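양팔로봇 공개 시연 다녀오신 분 계신가요 (Provamau 전시동)
게시판: 로봇/자동화 > 견학·전시 후기
조회 2820

작성자: 배선반장
2018-09-12

Provamau 전시동에서 Netitz가 진행한 양팔 협동작업 공개 시연을 보고 왔습니다. 사전 신청제였고 제가 들어간 회차는 참관 인원 31명이었습니다. 진행은 Duangjai Jaidee 씨가 영어로 하고 국문 자료를 따로 나눠 줬습니다.

내용은 전기 소품 취급입니다. 멀티탭, 충전기, 푸시버튼 박스 같은 것을 작업 매트에 올려 두고 두 팔로 집기, 옮기기, 플러그 삽입, 버튼 누르기를 시킵니다. 부품 공급 지그는 쓰지 않고 물건 자세도 매번 조금씩 바꿔서 놓더군요.

제가 본 회차 기준으로 정리합니다.

플러그 삽입은 14회 시도 중 2회 실패. 두 번 다 핀이 콘센트 면에 닿은 상태에서 미끄러졌고, 로봇이 스스로 뒤로 빠진 다음 정지했습니다.
버튼 누르기는 실패 없음.
전선 정리는 완료 기준을 설명하지 않아서 성공 여부를 판단할 수 없었음.

소품에 전원은 연결하지 않고 진행했습니다. 질의응답에서 힘 제어 주기와 그리퍼 파지력을 물었는데 수치는 공개하지 않는다고 했습니다. 다른 회차 보신 분 있으면 결과 비교 부탁드립니다.

답글 1
작성자: 토크렌치

앞 회차 봤습니다. 삽입 실패는 못 봤습니다. 다만 제가 본 회차에서는 진행자가 시작 전에 충전기를 손으로 돌려서 핀 방향을 맞춰 놓고 시작했습니다. 그 조건이면 성공률은 별 의미가 없다고 봅니다. 자세 추정이 어려운 부분을 사람이 미리 풀어 준 셈입니다.

답글 2
작성자: 배선반장

저희 회차는 손대지 않고 시작했습니다. 핀이 옆을 향한 상태에서 한쪽 팔이 집고 다른 팔로 넘겨서 고쳐 잡았습니다. 고쳐 잡는 데 시간이 꽤 걸렸고 실패한 두 번 모두 그 직후였습니다.

답글 3
작성자: hanul_plc

현장에서 PLC 만지는 입장에서는 이게 왜 필요한지 모르겠습니다. 플러그 삽입 공정이면 전용 지그에 실린더로 끝납니다. 택타임도 비교가 안 됩니다. 양팔에 비전까지 얹어서 14회 중 2회 실패면 양산 라인에는 못 올립니다.

답글 4
작성자: 토크렌치

지그 얘기는 품종이 고정일 때나 맞습니다. 저희는 A/S 반품 검사를 하는데 들어오는 물건이 매번 다릅니다. 지그를 품종마다 만들 수가 없어요. 전선이 감긴 채로 들어오는 것도 절반이 넘습니다. 저는 그쪽 용도로 봤고, 실패했을 때 멈추는 동작이 되는 것만으로도 검토할 가치는 있다고 생각합니다.

답글 5
작성자: hanul_plc

반품 검사라면 택타임 요구가 다르니 인정합니다. 그래도 실패 후 정지면 결국 옆에 사람이 붙어야 합니다. 재시도 로직은 없었습니까?

답글 6
작성자: 배선반장

질의응답 때 같은 질문이 나왔습니다. 재시도는 구현돼 있는데 공개 시연에서는 껐다고 합니다. 참관석이 가까워서 안전 쪽에서 그렇게 정했다는 답변이었습니다. Baldur Damgaard 씨라고 안전 담당이 따로 나와서 설명했습니다. 속도도 제한을 걸었다고 했고, 제한값은 역시 비공개입니다.

답글 7
작성자: 모터드라이버

오후 마지막 회차 참관자입니다. 저희 쪽은 삽입보다 전선이 문제였습니다. 멀티탭 본체는 잘 잡는데, 코드가 뭉친 상태에서 본체를 들면 코드가 같이 끌려와 옆에 있는 소품까지 밀립니다. 강체 파지와 유연체 취급은 분리해서 평가해야 합니다. 나눠 준 자료에는 둘이 한 항목으로 묶여 있더군요.

소품 배치도 회차마다 달랐습니다. 제가 본 배치는 가운데에 8구 멀티탭, 그 위 왼쪽으로 코드 뭉치, 오른쪽에 분홍색 충전기, 오른쪽 아래에 버튼 박스였습니다. 왼쪽에는 나이프 스위치 모형이 있었고요.

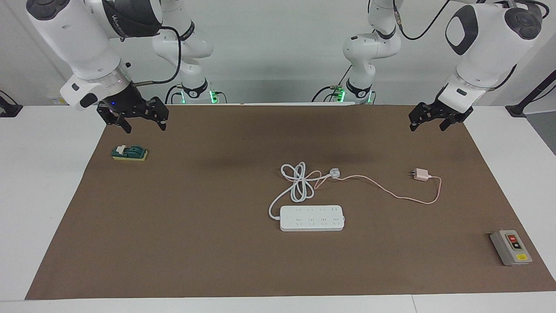 그리고 그리퍼가 두 손가락형이라 얇은 케이블을 매트 바닥에서 집을 때 불리합니다. 손끝이 바닥면에 거의 닿아야 하는데, 높이 오차가 조금만 있어도 헛집거나 매트를 누릅니다. 두 팔 모두 같은 형식을 쓰는 것도 의문입니다. 한쪽은 케이블용으로 손끝 형상을 바꾸는 편이 낫다고 봅니다.

답글 8
작성자: 토크렌치

손끝 형상은 동의합니다. 다만 팔마다 손끝이 다르면 물건을 넘겨 잡을 때 경로가 제한됩니다. 양쪽을 같게 둔 건 그 때문일 가능성이 큽니다. 매트는 약간 눌리는 재질이면 오히려 도움이 됩니다. 저희도 고무판 깔고 나서 바닥 파지 불량이 줄었습니다.

답글 9
작성자: hanul_plc

나이프 스위치도 작업에 포함입니까? 레버 조작이면 궤적이 원호라서 위치 제어만으로는 무리가 갈 텐데요.

답글 10
작성자: 모터드라이버

제 회차에서는 시간이 모자라 건너뛰었습니다. 자료에는 "레버 개폐" 항목이 있습니다. 힘 제어를 쓰는지는 적혀 있지 않습니다.

답글 11
작성자: 배선반장

저희 회차에서는 레버를 한 번 했습니다. 한 팔로 받침을 누르고 다른 팔로 레버를 넘겼습니다. 받침이 고정돼 있지 않으니 누르지 않으면 통째로 끌려가는 구조입니다. 양팔을 쓰는 이유가 가장 분명하게 보인 작업이었습니다.

답글 12
작성자: hanul_plc

받침을 볼트로 고정하면 한 팔로 됩니다.

답글 13
작성자: 토크렌치

고객 반품을 볼트로 고정할 수는 없습니다.

답글 14
작성자: 배선반장

추가 정보입니다. Netitz에 메일로 문의했더니 12월에 Sibiya 교육장에서 같은 장비로 한 번 더 한다고 합니다. 이번에는 참관자가 소품을 직접 배치할 수 있고 재시도 기능도 켠다고 합니다. 신청 담당은 Žofie Rusnák 씨이고, 국문 신청서는 아직 없습니다. 회차별 시도 횟수와 실패 횟수를 집계해 달라고도 요청해 두었습니다. 회신이 오면 본문에 추가하겠습니다.

답글 15
작성자: 모터드라이버

가게 되면 굵기가 다른 케이블을 몇 종 가져갈 생각입니다. 외부 소품 반입이 되는지 같이 문의해 주시면 감사하겠습니다.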